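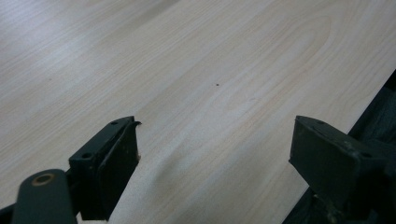 **Brolliswood open day, 17 Apr 2018**

I have wanted to get inside Brolliswood ever since our tenants' group started arguing about repairs, so when the co-op announced an open day I signed up the same evening. Three of us went: me, Olaia Moya from the east blocks, and Teodoro Vallejo, who drove and who knows more about boilers than anyone should.

For those who haven't followed this in the newsletter, Brolliswood is a rental co-op with 673 homes, most of them in four-story brick buildings put up in a hurry and patched ever since. Six years back their residents were as fed up as we are now. They pulled repairs away from an outside contractor, Harkora, and set up their own crew. I wanted to know how the calls get answered, who decides what comes first, and what happens when a job goes wrong.

We began in the dispatch room, which I could have stayed in all day. There's one big board on the wall and four people on phones, and every open job has a line on it. Myrto Vasilakis runs the desk and let us listen in (with the callers' permission) on a few requests. A leaking trap under a kitchen sink, a bedroom window that wouldn't latch, a hallway light. For each one she asked the same short set of questions, and then she offered a two-hour slot. A real slot! Tenants pick it themselves. At our place you get "sometime next week" and a card through the door saying they missed you.

What I liked best was the call back. Two days after a job is closed, someone phones the tenant and asks if it's fixed. If it isn't, the job reopens under its old number and goes to the top of the board. Olaia asked how many reopen, and Myrto pulled up last year's count without blinking: 1611 jobs finished between January and July, and she could show us every one that had come back, with the reason typed next to it. Bad part, wrong part, tenant out, we got it wrong. They really do type "we got it wrong."
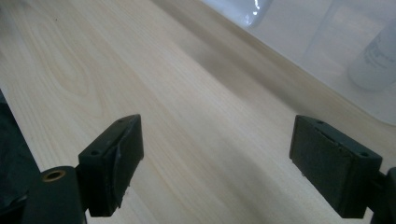 Next came the workshop, across the yard in what used to be the laundry building. Ignacio Sotomayor has been foreman there since the start, and he talks fast, so my notes get messy from here on. The main thing is that they stock parts by building. Each block has its own shelf with the faucet cartridges, hinges, door closers and radiator valves that fit that block, and the vans are loaded from those shelves each morning. He said the first year was miserable. They had inherited no records, so they had to go into each apartment and write down what was there. Teodoro got into a long discussion with him about valves that I won't try to repeat. I did catch that they switched from Disine valves to another make and then switched back, and that both men had feelings about it.

There was also a practice wall, a full-size piece of bathroom with the tile off so you can see the pipes. New hires work on it, but so do tenants. They run an evening class on small jobs: clearing a drain, resetting a breaker, bleeding a radiator. I had a go at swapping a faucet washer and was very pleased with myself. It took me far too long.

After lunch (lentil soup, very good, and I ate two bowls) we walked through Aguirre House, the oldest of the blocks. Faisal Chaudhry lives on the third floor and showed us his place. He'd had damp in the back bedroom for years under the old setup, and it had been painted over more than once. The in-house crew opened up the wall, found a failed gutter joint outside, and fixed that first. He was fair about it, too. The repair took longer than he'd been told, and he slept in the living room for most of a month. He also thinks the crew is weaker on outdoor work, and the back steps he took us down bore him out, with one handrail held on by a strap.

I asked him about cost, which is what everybody at home will ask me. Rents went up a little in the second year to pay for the vans, and there was a rough meeting over it. Tenants can now approve small jobs in shared areas themselves, up to $1000 per building each quarter, without waiting for the office. Aguirre House spent its last share on stairwell lights and a better lock for the bike room. I love this idea and plan to be a pest about it.

A few things I still don't know. We ran out of time before anyone could explain how nights and weekends are covered, and Myrto has promised to send me the on-call schedule. I'd also like to see how they handle elevators, where they still use an outside firm. And all of this was with 673 homes. We're a good deal smaller, so a full crew may be out of reach for us, though Ignacio thought two neighboring co-ops could share one.

Olaia is typing up the list of phone questions and will have copies at the next meeting. If you'd like to come on a second visit, put your name on the sheet by the mailboxes. Teodoro has room for three more in the car and says he'll drive again.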